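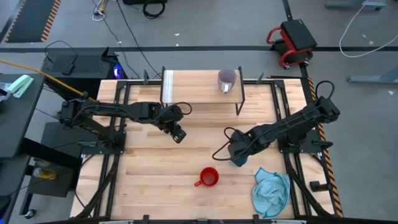
Mesa de dois braços da Tarigan, com a prateleira ao fundo, a caneca roxa, o copo vermelho e o pano azul.

Ensinar pela mão: a Tarigan passa a gravar tarefas com dois braços

Depois de quase um ano a trabalhar com um braço só, a equipa de manipulação da Tarigan começou a gravar demonstrações na mesa de dois braços. O conjunto de tarefas é doméstico: arrumar louça numa prateleira baixa, mudar um copo de sítio, dobrar ou afastar um pano.

O método é o da teleoperação. Uma pessoa segura dois comandos, um em cada mão, e os braços sobre a mesa repetem os movimentos. Enquanto isso, o sistema regista as posições das articulações, a abertura das garras e as imagens das câmaras. Cada repetição completa da tarefa conta como um episódio. Até 2 de dezembro de 2022 foram gravados 2.842 episódios, dos quais cerca de 700 dizem respeito à caneca e à prateleira. A meta para esta fase é de 3.000.

Emrys Mathias coordena as gravações e escreveu o guia que os operadores seguem. O guia pede movimentos contínuos e sem pressa. Pede também que o operador não corrija a pega mais de duas vezes; à terceira, o episódio é interrompido e marcado como falhado. Os falhados não são apagados. Ficam numa pasta à parte, porque Shahab Kordestani quer usá-los mais tarde para treinar a deteção de erros.

A maior dificuldade até agora tem sido a asa da caneca. Quando a garra entra pela asa, a pega fica firme, mas a caneca roda ao ser pousada. Quando agarra pela borda, roda menos e escorrega mais. Os operadores dividiram-se entre as duas técnicas e isso nota-se nos modelos treinados: num dos ensaios, o braço hesitava entre as duas posições e acabava por fechar a garra no ar. Ficou decidido que, para esta tarefa, todos agarram pela asa. O copo continua livre.

O plástico translúcido traz outro problema, este do lado das câmaras. Com a luz do teto acesa, os reflexos mudam bastante consoante o sítio onde a peça está pousada. Farzad Shirazi propôs variar a iluminação de propósito durante as gravações, em vez de a fixar, e as sessões de fevereiro já vão ser feitas assim.

Com o pano, os dois braços fazem falta ao mesmo tempo. Um segura uma ponta e o outro puxa — quem nunca operou o sistema costuma puxar com ambos e esticar o tecido até ele saltar de uma das garras. Um operador novo precisa em média de 63 tentativas até o guia o considerar apto para gravar sozinho nesta tarefa. Na do copo, a maioria fica apta na primeira manhã.

O programa de gravação é o Sarnus, desenvolvido internamente. A versão atual permite recuar ao início de um episódio com o pedal, sem largar os comandos, o que era o pedido mais antigo dos operadores. Continua por resolver o atraso ocasional entre o comando e o braço esquerdo. Manouchehr Nikzad está a tratar do assunto e pede que cada ocorrência seja anotada na folha da sessão, com a hora e o nome da tarefa.

Algumas notas práticas para quem tem turnos marcados. Os braços voltam à posição de repouso antes de alguém mexer nos objetos em cima da mesa. A posição inicial de cada objeto é sorteada pelo Sarnus e deve ser respeitada, mesmo quando parece incómoda. Os comandos limpam-se no fim do turno. Os pedidos de troca seguem para Saeed Pakzad com dois dias de antecedência.

A tarefa seguinte, já em preparação, consiste em passar um objeto de uma garra para a outra sem o pousar. Os primeiros ensaios serão feitos com o copo.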